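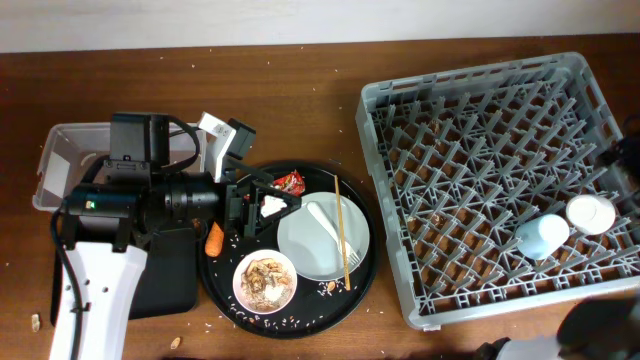 Wanted: table clearer and washer-up, lunch shifts

Bundgaard is looking for someone to take over the tables after lunch at our Etton canteen. The title on the contract is Dining Room Assistant. The work is crumbs.

Hours and pay

14 hours a week, spread over the lunch shifts, term of 6 months to begin with. Pay is on the kitchen scale and includes a hot meal, which you will eat before the others do, so you get the good bits.

What you will be doing

Clearing trays, scraping bowls, stacking the dish racks and wiping down the wooden tables between sittings. We seat 28 at a time, and they are pleasant people who have never knowingly finished a portion of rice.

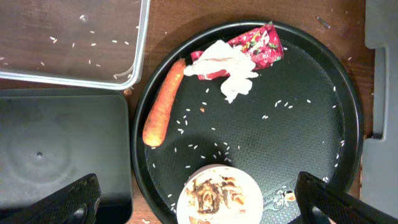 Sorting is the part of the job we care about most. Food waste goes in one tub, paper in the next and wrappers in the general bin, and Troels Damgaard checks the tubs with more interest than is healthy. You will meet trays like the round black one, with a carrot, a crumpled tissue and a red snack wrapper keeping each other company, and rice scattered all over the rest. Each goes its own way. Rice gets into the texture of those trays, so a soft brush is provided – please don't use your sleeve.

Who we would like

Someone steady, on time and not easily saddened by leftovers. Experience is welcome but two trial shifts will teach you most of it. You should be able to carry a full rack of cups, and to ask a grown adult to bring their own plate back.

How to apply

Write a few lines to Ketill Oddsson at the canteen office, or hand them in at the serving hatch any time after lunch. No CV needed. Applications close at the end of the month, and trial shifts follow shortly after.

Posted 23 February 2020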